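How to Budget for Your First Robot Arm Without Getting Stung

By Olumide Babalola
September 2018
21 shares | 4 comments

When our little shop in Furninham first started saving for an arm, I did what most folks do – I looked at the price of the arm and stopped there. Please learn from me! Split your budget into lines before you call a single seller: arm, gripper, stand, safety, training, and a bit for surprises.

Next, try the job in a simulator, even a plain one. Put in a raised surface at the height you plan to use, drop a few parts on it, and watch how the arm has to fold to get at them. An evening of this can change which size of arm you ask a quote for.
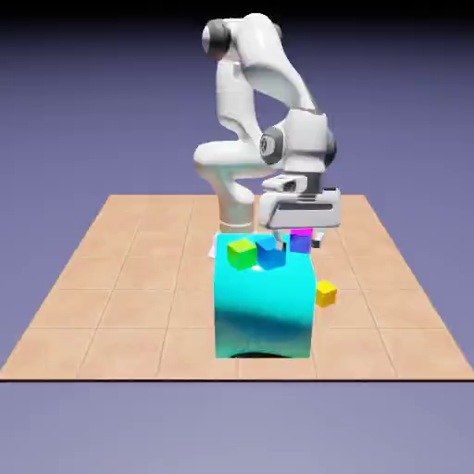
Simulated reach check: three cubes on the box, a yellow one on the floor.

Now write down the farthest and the lowest spot you need to reach, and send both to every seller along with the weight of your heaviest part. I asked for 2 quotes, one from Winum and one from Pakcombe, and only Winum's had the gripper in it, so do read the small print (with coffee, if you're like me).

Last, give yourself time. Our order had a wait of 8 weeks, and Yasuo Morikawa, who keeps our books, would like the final bill in before January.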